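Buy the boring parts first

I've sat through three budget meetings this winter about robot arms, and in every one of them we spent nearly the whole hour on the arms. Payload, reach, repeatability, which vendor takes the longest to answer the phone. Then with five minutes to go somebody asks what the arms will be bolted to, and we write "misc." in the spreadsheet and go to lunch.

I'd like to make a case for "misc."

Quick background for anyone who doesn't know me: I help small companies plan equipment purchases, mostly laundries, textile rental outfits and a couple of repair shops. My current headache is a project at Hubmann, where they want a two-arm cell for sorting and handling soft goods. Shirts, towels, bags, whatever comes down the chute. Alois Rüegg runs operations there and he's a patient man, but he did ask me why my first draft had more lines for rails and brackets than for robots. Fair question!

Well, the arms are the part you can get a quote for in an afternoon. Travari sent us one, Tredine sent us one, and they were close enough that I could have flipped a coin. What I couldn't get a quote for was everything around them: the frame, the walls, the cable ducts, the wrist cameras and their spares, the little boards, the hours it takes one person with an Allen key to move a hook rack and then move it back again. I've been caught out by that pile before (ask Reto Wieser about the year we ran out of cable in September and had spent the cable money on a nicer gripper). So now I put it at the top of the sheet, where people are still awake.

My other soapbox is cloth. Managers love to price a cell as if it will be handling boxes, and boxes are polite. A heap of clothes is a different animal every time you touch it. If your product is floppy, budget for practice time, lots of it, with ordinary messy stuff and not with a stack of new white squares from a supplier. Toàn Nông, who does the numbers with me, wanted practice time filed under training, which at Hubmann is the first thing cut. We moved it to equipment. I'm not sorry.

And please, two arms only if you have a job for the second one. I was a skeptic on this. A second arm means a second gripper, a second camera, a second set of hoses, and the price goes up accordingly. I've come around for cloth, where I can see wanting something to hold one end while something else deals with the other. For picking up a folder? Save your money.

Leopold Wyss thinks I'm too cautious and that we should order two complete cells now, before prices move. Maybe he's right about prices. I'd still take one cell with a full drawer of spare parts over two with an empty one, and I'll be saying so again at the next meeting, spreadsheet in hand.
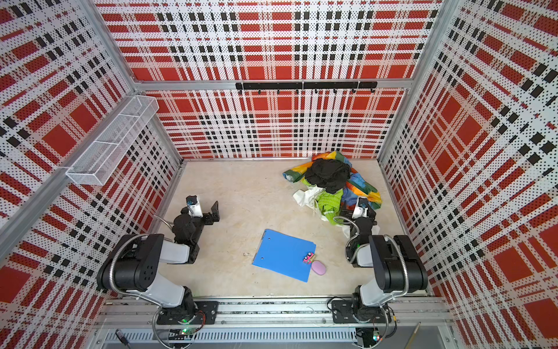
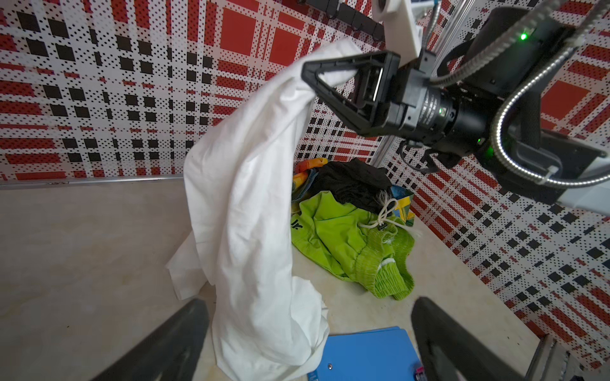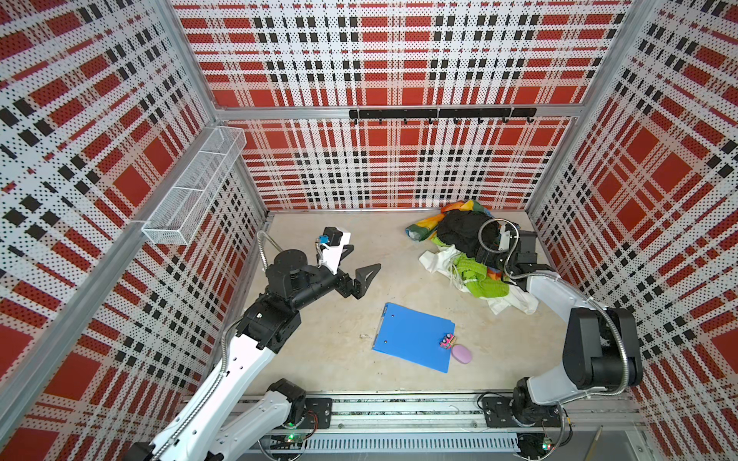
Cloth work in a plaid-walled cell. The middle picture is the view from the wrist, with the white cloth held up in the other gripper.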